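March 2, 2020

I have read too many toy-sorting guides since January. Mavis Holloway swears by the one-tray method: everything small goes in together, no lids, no labels. She says you save 20 minutes a day. I doubt it, but I gave it a try.

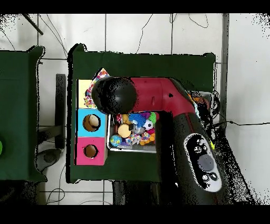

The heap, with the three stacked boxes beside it.

My first complaint is that round things don't stay put in a heap. Balls ride up to the top and the little pieces sink. Want a block? Start digging. The Ondetti blog calls this "discovery." I call it a mess with a rim.
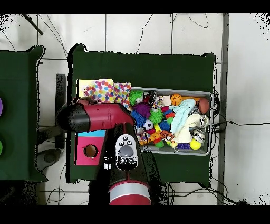 Spiky balls, the soccer ball and polka-dot fabric creeping over the side.

Cloth makes it worse. Lay one towel over the pile and you've lost almost 80 percent of what's under it, at least as far as a kid is concerned. I'd pull all the fabric out and give it its own bin. 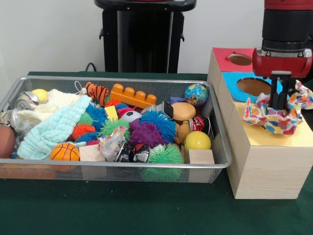 Mesh I will grant her. Seeing a bit through the sides helps, and crumbs don't collect in the corners. But I still want 2 trays, one for balls and one for the rest, and I'm not buying the Zover dividers to get there. Mavis thinks I'm overdoing it. She can come and find the blue block herself.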